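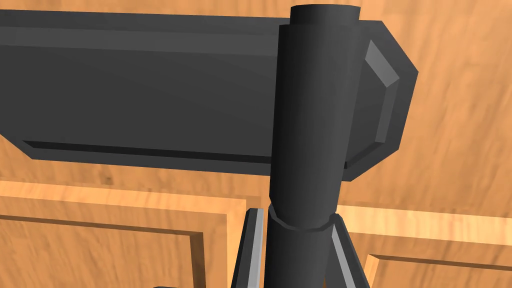
Suncombe Press to publish translated novel The Salt Ledger

7 August 2023

Suncombe Press has bought English-language rights to The Salt Ledger, a novel about three sisters who inherit a failing ferry company and the debts that come with it. The book will come out in paperback next spring, with an e-book on the same day.

The novel was first published by Prukidus, a small house that mostly brings out poetry and short fiction. It was the press's first full-length novel in seven years and sold out its opening print run within a month. A second printing followed, and the book was later shortlisted for the Chaturvedi Prize for fiction.

The story is set in the harbour town of Rokutville over a single winter. Each sister tells one part. The eldest has run the office for most of her working life and wants to sell. The middle sister has come home after a divorce and would like to keep the boats going. The youngest, who left at 16 and has hardly been back, finds an account book in their late mother's handwriting which lists payments to a man none of them has heard of. Much of the plot turns on who he was and whether the payments ought to carry on.

Reviewers of the original praised the dialogue and the long middle section, in which the ferry is stuck in port by bad weather and the passengers are put up in the family's house. Some found the ending abrupt. The English edition will keep it as it stands, though the author has added a short afterword.

Suncombe said it had first read the book in a sample translation of 25 pages and asked to see the rest the same week. The full translation is finished and is now being edited. The publisher has kept the original title, after considering one taken from the name of the ferry.

The deal also covers the author's earlier collection of stories, which runs to 91 pages and has been out of print for some time. Suncombe plans to bring it out the year after the novel, with one story that did not appear in the first edition. No translator has yet been named for the collection.

Prukidus keeps all other translation rights and said talks were under way for two further languages. It will reissue the original edition in August with a new cover.

Advance copies of The Salt Ledger will be sent to booksellers and libraries before the end of the year. Reading groups can ask for a set of discussion notes, which Suncombe will post on its website when the book is published.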